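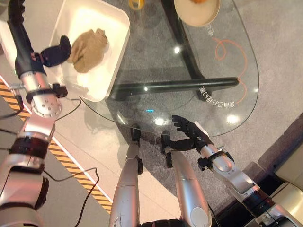

Page last changed: September, 5:21 PM

Atstead teleop list, archive
Subject: Re: gloves or leader arms for soft stuff?
From: Eleni Tomić

Hi Hrvoje, hi all,

Sorry for the slow answer, I had this half written and then the semester started. Your message first, so people who joined over the summer can follow along:

> From: Hrvoje Softić
> We've got our two-armed setup at Ellow doing rigid objects pretty well by
> remote control now, boxes and bottles mostly, all recorded with a pair of
> leader arms. Next on the list is cloth and I'm dreading it. Everything I
> try to record looks clumsy. The operator overshoots, the cloth slides, and
> then there are ten seconds of pawing at it before anything gets picked up.
> Did you have better luck with gloves? And how many takes before the policy
> did anything useful? Also (sorry, long list) do you let the operator look
> at the robot directly or only through the head camera?
> Hrvoje

OK, so, gloves. We used the Walczak gloves for the first batch and then went back to leader arms with a trigger, and I know that sounds backwards. With gloves everybody wants to pinch cloth the way they'd pinch it at home, with the very tips of two fingers, and our hands don't close that precisely. The operator's own fingers say "got it" and the robot has got nothing. With a trigger you give up on elegance and just grab a fistful, and a fistful is fine! For a wiping rag I'd take a fistful every time. If you were folding shirts I'd tell you something different, and Kastriot would probably argue with me either way.

The task we settled on is dull but it has been good to us. There's a cloth in a shallow white tray on a glass coffee table, one hand picks it up, brings it across and wipes the glass, then puts it back in the tray. I like the tray because it gives the operator a start and a finish. When we tried it with the cloth lying anywhere on the table, every operator had their own idea of when the job was done, and you could see it in what the policy learned. It would hover at the end, like somebody who can't remember whether they locked the car.

About the glass. If you can possibly start with an opaque table, do that. From the head camera you see right through the top, so the carpet and the table base are in every image, plus whatever the lights are doing on the surface. Operators judge height badly over it. Chepkoech Makokha was piloting for us most of that month and she came up with the best trick we have: come down on the cloth slowly until it starts to bunch, stop, and only then close the hand. The bunching is your depth cue. Once everyone was doing it that way the pawing you describe mostly went away, and the takes got shorter too - a good one was 21 seconds start to finish, where before it was more like a small drama.

You asked how many takes. We had 35 clean ones when we trained the first policy, and it could pick up the cloth from the tray but was hopeless at wiping. It sort of petted the table. What fixed the wiping was slowing the operators down on that part and making them wipe in the same direction each time. I'd been telling people to "wipe naturally" and that was bad advice, my fault. Natural means five people wiping five ways.

On your last one, direct view or camera: camera only. It is miserable for the first hour and people will complain. But if the operator can lean around and peek at the far side of the cloth, they'll use that, and the robot can't lean around and peek. You end up with demonstrations that depend on something that was never recorded. Consolacion Ignacio put a folding screen next to the operator's chair and that settled it. Have a second person standing by with a hand on the stop, of course, and that person should be looking straight at the robot the whole time and at nothing else.

One more thing on the arms. Decide which one does the job and stick with it for a whole batch. We let people swap whenever it felt handy, and the policy came out reaching with both at once, very politely, and meeting itself in the middle.

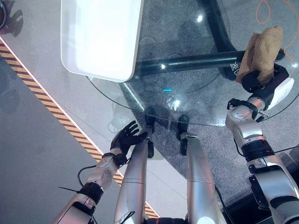
Should I throw out the takes where the operator drops the cloth?

Keep them if the operator picked it up again calmly and finished the task, because the policy needs to see what recovering looks like. Throw them out if someone reached in and put the cloth back by hand, or if the operator stopped and started over.

That one came to me off list from two different people, so I'm putting it here for everybody. We label the recovered drops in Firau with a plain text tag and leave them in the training set. Don't ask your operators to drop things on purpose though. We tried, and staged drops look staged. People let go in the same spot every time and they already know where they're going to grab next.

While I'm on labels - write down who was piloting. I resisted this for ages, it felt like keeping score. But when a batch trains badly it's so much quicker to find out that one person had their elbow resting on something all afternoon than to stare at joint plots. (It was me. It was an armrest.)

Hrvoje, one question back at you. When your operators overshoot, is that on the way to the cloth or after they've got hold of it? If it's on the way, I'd look at your motion scaling before anything else. Ours was 1:1 and we brought it down so the robot's hand moves less than the operator's. It feels sluggish, and you'll want a clutch button so people can reposition, but the overshoot was much better the same day. If it's afterward, I suspect they're yanking, and you can only train that out of people. 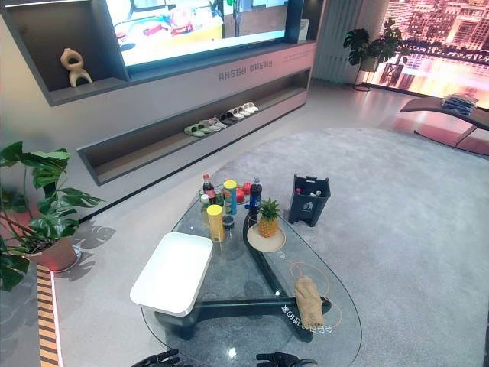 Clutter, and what to do between takes

A table in a living room has things on it, so sooner or later you'll want them in your recordings. Bottles, snack cans, a couple of red fruits, a pineapple on a plate, that sort of thing. My advice is to record the bare task first and bring in clutter once the basic motion works, and to park it at the far end before you let it creep toward the wiping area. Round things next to a wiping arm will teach you humility.

For resets, whoever is on the stop button calls it, then:

- operator clutches out and takes both hands off the controls
- second person says "going in", fixes the table, steps back, says "clear"
- cloth goes back in the tray crumpled a different way each time
- tray gets turned a little every 5 takes
- operator clutches in and starts only after hearing "clear"

The crumpling matters more than I expected. Left to ourselves we all dropped it in the same neat little heap.

I can send you our operator sheet if it's any use, it's 2 pages and Kastriot Vidmar keeps it more or less current. Write to me off list and tell me which arms you're on, since the button names differ.

Eleni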